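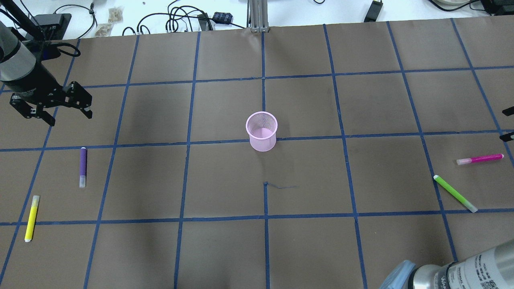 Pink mesh cup, four markers and a taped paper tabletop.

FOR IMMEDIATE RELEASE
Jun 30, 2023

Zirnum opens its Desk Reset workshops to everybody, and yes, you get to keep the cup

Hi, I'm Elīna Ķēniņš, I run the small workshop program at Zirnum, and I'm writing this release myself because I've been talking about it to anyone who stands still long enough and I may as well put it on paper.

Starting this summer, our Desk Reset workshops are open to the public. Up to now we only ran them for staff at a couple of offices (hello to everyone at Wostari, who let us practice on them all through February and were very patient when I ran out of tape). People kept asking if they could bring a sister or a roommate or a kid with a terrifying homework desk, and I kept saying no, and I got tired of saying no!

A session goes like this. You cover a table with plain brown paper and run blue painter's tape across it both ways until you have a grid. Then you put your cup somewhere in the middle and spread your markers out over the squares. From there we ask you to sit down and reach for things. Reach for the purple one. Put it back. Reach for the yellow one with your other hand. After a few minutes you start to notice which squares you like and which ones make you lean, and that's where the fun begins, because you get to move everything and try again.

I love the tape part more than I should. People get very serious about it. Some want every line perfectly straight, and some just slap it down and end up with squares that are more like slices of toast, and both kinds of table work fine. Painter's tape peels up easily enough that you can change your mind, and the brown paper means you can scribble notes right in the squares if you feel like it. I usually write "phone" in the farthest corner and then ignore my own advice. 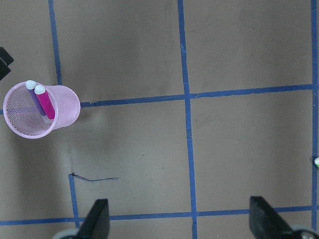
We also spend a good chunk of time on tipping. A light cup goes over when you grab a marker in a hurry, so we try it standing up, we try it lying on its side, and we talk about what you'd want within reach in either case. A few people in the Wostari group decided they liked the cup on its side and just slid their pens in like logs. I was skeptical, then I went home and did the same thing with my paintbrushes. It's still like that.

The mesh cups come from Cuadros, who make them in a handful of colors. I picked pink for the first batch, partly so it would show up against the brown paper and partly because I like pink. The printed guide was put together with Zededetti, who took my very long notes and turned them into something a person can read over a cup of coffee. Thank you, Zededetti. I know it was a lot of notes.

We have 397 kits ready to go. Each one has a cup, a set of markers, a roll of tape, a folded sheet of brown paper and the guide. Kits are handed out at the workshop and they're yours to take home, so please bring a bag (the paper does not enjoy being carried in the rain).

Each workshop seats 16 people and runs for three hours with a snack break in the middle. We have 10 sessions on the calendar so far. Kids are welcome with a grown-up, and you don't need to bring anything from your own desk, although a lot of people like to bring a photo of it on their phone so they can complain about it to their neighbor.

If you run a library, a school or a community room and you have long tables, I would really like to hear from you. Round tables are OK too, they just take more tape and a bit more arguing.

To sign up or ask about hosting, contact the Zirnum workshop desk. Reporters who would like to sit in on a session are very welcome, and you'll be given a roll of tape like everybody else.

Media contact:
Elīna Ķēniņš
Workshop program, Zirnum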